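The Quiet Return of the Kit Turntable

By Liette Chan
March issue
217 shares | 2 comments

For most of the past two decades, the home audio trade treated the belt-drive turntable as a finished product. It left the factory sealed, and the owner was expected to place it on a shelf, level it and leave it alone. A growing number of small manufacturers now take the opposite view. They sell the platter, the bearing and the motor as separate parts and invite the customer to build the rest.

Hulteck, a workshop in the town of Ross, has been among the more consistent of these firms. Its Wunach kit consists of a machined bearing, an acrylic platter, a low-voltage motor and a set of full-size drawings for the base. The customer supplies the wood. The company has shipped 1,843 kits to date, most of them to buyers who had never built a piece of audio equipment before.

"The bearing is the part that people cannot reasonably make at home," says Shirley Gill, who directs product development at Hulteck. "We hold it to a tolerance that a hobby lathe will not reach. The base is a matter of patience, and our customers have plenty of it."
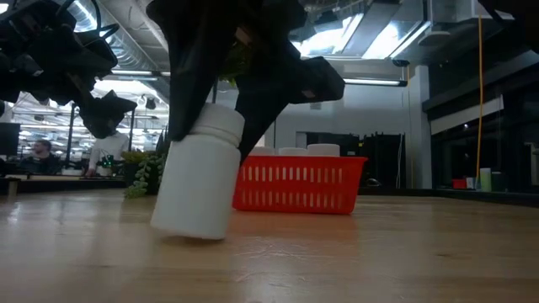

Bearing and Base

The Wunach bearing runs in a bronze sleeve and is supplied with a small quantity of light oil. The builder is asked to fill the well, lower the spindle and allow it to settle overnight under its own weight. The drawings call for a base built up from layers of birch, glued under even pressure and left for a full day before drilling. Gill recommends that the motor opening be cut last, after the position of the bearing has been confirmed with the paper template.

The motor stands in that opening without touching the base. Separation of this kind is an old idea, and several larger makers gave it up on grounds of cost. In the kit it adds very little to the work. It does require care with the belt, which must run level between pulley and platter. A belt that rides high will wander, and the pitch will wander with it.

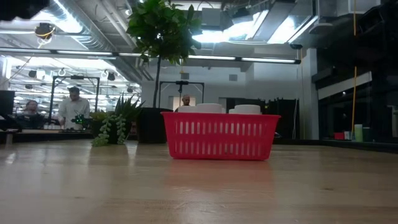

Tonearms are left to the owner. The drawings include mounting patterns for two common arm lengths, and Trendden, a dealer that carries the kit, offers a drilled arm board for those who prefer not to measure. In our own build we used the longer pattern and found the fit exact.

Assembly took four evenings, the greater part of it spent on sanding and finish. The completed table held its speed well through both sides of a piano recording, a demanding test for any belt drive. Surface noise was low. Bass was firm, though a lighter base might have given a livelier result in a small room.

Hulteck plans a further run of 200 kits, with a revised motor control that allows fine adjustment at both speeds. Existing owners will be able to order the control separately. The drawings for the base will remain unchanged.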